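Fuvex Rebound Pro – driveway hoop, one season in

Bought this in June after the old hoop finally leaned over for good. Paid 755 plus delivery. Writing this fast before practice so forgive the typos.

Short version: good rim, good board, annoying base. Would buy again, probably on sale.

Setup. The box says two hours. Took me most of a Wednesday evening and then an hour the next morning before work. Instructions are drawings only and step 8 shows the bracket upside down. I put it on upside down. Took it off again. If your bolts don't line up there, flip it.

Bring your own socket wrench. The one in the box is stamped sheet metal and rounded off on the third bolt.

The rim. Best part by a mile. Breakaway spring is stiff out of the box, loosened up after a couple of weeks and now gives just about right. My kid hangs on it (he's been told). Snaps back level every time so far. Soft shots get a fair bounce, line drives kick out long like they should. I shot on a Makowska at the rec center for years and this feels close to that, maybe a hair tighter.

Net that comes with it is junk, frayed by August. Swapped it for a heavy one, no complaints since.

Backboard. Tempered glass, 60 inch class. Bank shots are true from the left, a bit dead high on the right corner, I think because that's where the strut doesnt quite reach. You stop noticing. Padding along the bottom edge is glued and one end has started to peel. Clamped it with some contact cement and it's held.

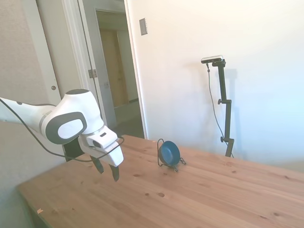 Height crank goes up and down easy enough, one hand most of the time. The sticker with the heights on it was off by an inch and a half on mine – measure from the ground to the rim with a tape and make your own mark. For free throws that matters. I spent two weeks thinking my shot had gone flat.

The base. Ok so this is where it loses a star. Filling with water is fine, but the cap is on the back, low down, and the hose won't sit in it. Mine weeps a little at the seam too. Went to sand in the end. It's solid now, hardly moves on a hard dunk at the low setting, but forget about rolling it anywhere. The wheels are for show once it's full.

Compared with the Gistow my neighbor has: his was over 1,000, board is thicker, less shake on a hard miss. His crank is worse though, and his rim is a brick. For kids and pickup games I'd take mine. If you're training somebody seriously, spend more or go in-ground.

Wear so far – I'd guess some 3,000 shots a month over the summer between the three of us. Pole has light rust at the bottom joint, wiped off with oil. Bolts needed one retighten. Glass is fine.

Customer service: emailed about the peeling pad, got a reply in four days offering a new one if I paid shipping. Didn't bother.

Ordered through Plumard, delivery guys left it at the end of the driveway, two boxes, both heavy. Get a freind.

4 out of 5.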